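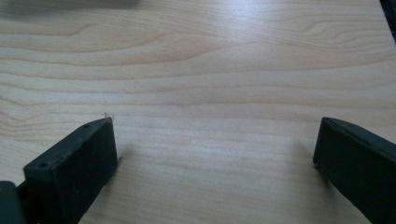

Is the Pasuletti rink open day worth the drive if you don't play hockey? Plenty of people there had never laced up a skate, and I'd say they had the best time of anyone.

I went in July, which is a funny month to be wearing a winter coat indoors. Doors opened at 10 and the parking lot was already packed. The tour starts in the locker rooms (smaller than you'd think!) and goes out past the bench to the hall of fame corridor, where the old team photos hang. I got stuck at the Hordiienko Cup case for ages. One goalie's card says he made 663 saves in his junior career, and his pads look like sofa cushions.

Then they let us onto the ice for a shooting contest. I missed the net twice — the second one went backward, somehow.

Lunch was from the Pastari stand, meatball subs and very good lemonade. Homgate runs a shuttle back to the train station and the last one leaves at 2, so keep an eye on the clock. I didn't, and ended up walking.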